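Sorting bins, part two

Saturday was the second half of the garage job. The shelves on the left wall were done in June and they have stayed done, so I started on the floor under the workbench, where things go when whoever is holding them has run out of patience.

My method is the same as last time. I pull everything out into one pile, then work through it with bins and a roll of masking tape. One bin is tools, one is house, one is going away. The fourth is the gray one, and it gets whatever I can't place in the time it takes to walk over to it. I set the kitchen timer for 50 minutes, stop when it rings, have coffee, and set it again. I got through three rounds before lunch.

The tools were the slow part. I have seven screwdrivers that are the same screwdriver. I kept two and put the rest in the bag for Higinio Salinas, who is setting up a bench at his daughter's place in Zamudio and will take anything with a handle. Sandpaper I sorted by grit until I noticed most of it had gone soft, then I threw out the soft ones and stopped sorting. Glue: three tubes, all hard. Drill bits went back in their case, with two gaps I can't explain.

The house bin filled up faster than I thought it would. Extension cords, the good flashlight, a door stop, a bag of felt pads for chair legs that I bought again last month because I couldn't find them. Ewurabena Dankwa next door came by for her ladder and left with the felt pads – the new bag, I kept the old one.

By two o'clock I was down to the gray bin. It's big and the inside is scuffed from years of being dragged around with things in it, but it doesn't tip, so it stays. The clamp in there is the bar clamp with the red-orange handle. It should live with the other clamps, except that it's too long for the drawer and I haven't put up a rail yet. The corn is left from the play food set. The rest of that set went to Tonantzin Chávez's kids in the spring, so now there's one yellow corn with no kitchen to go to. I've asked if they want it.

The rail is the next purchase. I want one long enough for all the clamps, screwed into the studs at shoulder height.
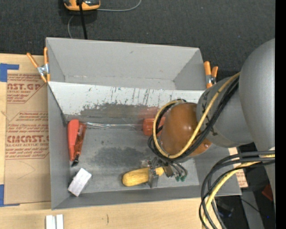 Still on the list

Clamp rail, left of the window.
Paint cans. Check which ones still match a wall.
Call Evaristo Cuevas about the mower.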